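Test Operator, Dual-Arm Handling Kit (Contract)

Grastoteck is looking for a test operator for the Stanetti tabletop kit, to be based at our Vanside workshop. The contract runs until the end of September, 30 hours a week.

The kit has two arms with parallel grippers, working over a taped grid. You will run set tasks with household tools and small items, log each attempt, and report faults to the product team. The current test plan lists 264 task variants – most are short, and many use two tools at once, such as a dustpan and brush.

Required: steady hands, clear written English, and basic Linux. You should be able to read a wiring diagram and change a gripper without help. Experience with robot arms is useful but not required. Training on the kit takes four days and is paid.

Send a resume and a short cover note to Catríona Ó Flaithearta by February 16, 2019, quoting reference 2963. Late applications will not be read. Interviews include a one-hour practical session at the bench. 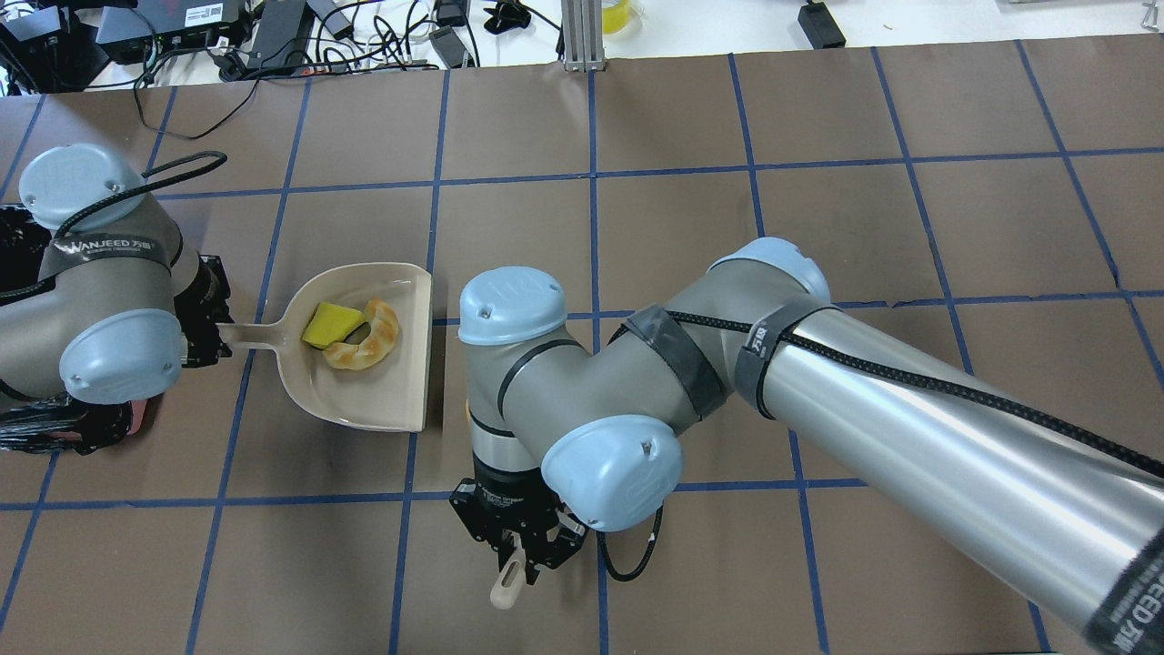 Parking is available behind the Buckley building. Travel costs to the interview are not covered.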